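The ferry from Olport leaves at 7 in the morning, and the rooms on Dostance are priced with that in mind. Most guests stay one night. Breakfast is packed in a paper bag and left at the door by 5:30, which suits people with a boat to catch and annoys everyone else.

The island has three places to sleep. The largest, the Emis, has 211 beds in two blocks. The older block faces the harbor and has thin windows; the newer one faces the quarry road and is quieter from October to April. Rates are the same for both, so it is worth asking for the quarry side when booking.
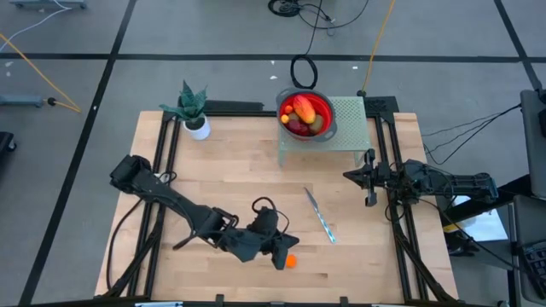

Heating in the older block runs on a timer and goes off at 11 p.m. Extra blankets are kept in the hall closet on each floor. The showers are fed from a shared tank, and pressure drops between six and seven, when the early ferry guests are up.

## Longer stays

A stay of four nights or more changes the math. The weekly rate at the Emis is 526 with linen, paid on arrival, and includes use of the kitchen on the ground floor. The Pētersons guesthouse, a short walk uphill, charges by the room and takes no bookings for a single night in September.
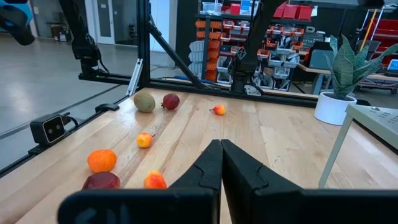

Pētersons has no elevator. Rooms on the top floor have sloped ceilings and one window each, and luggage has to be carried up a narrow stair. The beds are better than those at the Emis -- firm, full length, with proper reading lamps -- and the walls are thick enough that the harbor cannot be heard. Wi-Fi reaches the first floor and fades above it.

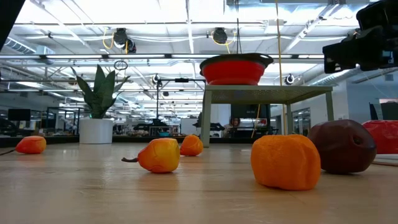 Jamila Sheikh disagrees on the last point. She had room 217 at the Emis for a week, then moved uphill, and says the signal at Pētersons held on the top floor every evening until ten. The stair, in her view, is the real problem, and she would book the first floor again only for that.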